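Fanska Publishes Results of Finger Pad Comparison, Dishes Included

Skip to main content
News | Products | Support

VUSTSTEAD, 24 November 2021. Fanska today released the results of its October comparison of finger pads for hand-held grippers, a project that required 300 grasps and a great deal of crockery.

The test set two pad compounds, sold under the names Rawashdeh and Zamusis, against the sort of dishes people own. Lab blocks are polite. They have flat sides and they stay where they are put. Bowls have rims, curves and opinions.

Two-handed work came first, with a gripper in each hand and small brown bowls as the opposition. Operators were asked to take a bowl by the rim and hold on to it.
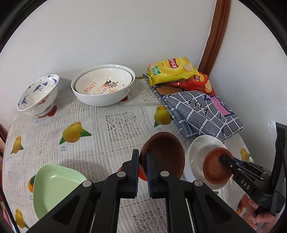
What the Numbers Say

Zamusis held on in 100 percent of rim grasps on unglazed bowls. On glossy white china the figure fell to 85, and the marketing department has asked that we mention the first number first. Rawashdeh did slightly worse on bowls and slightly better on shallow plastic plates, a result that pleased no one who had already ordered the brochures.

Plates remain the hard case. A parallel jaw likes something to close around, and a low plate lying against another low plate offers very little. Overlapping plates, nested bowls and folded cloth therefore shared one table in the second round, where both fingers had to come in low and at an angle.
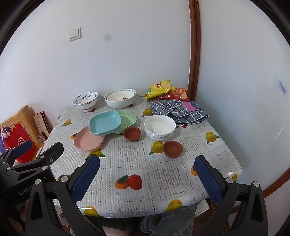 Uthai Thongdee would have liked a tougher test. The pads did fine, he said, but "a clean plate is a plate on its best behavior," and he wants the whole series run again with cooking oil before anyone changes a purchase order.

Fanska has agreed to the oil. Replacement pads in both compounds ship now under part number 1121.

Press contact: Fanska, Vuststead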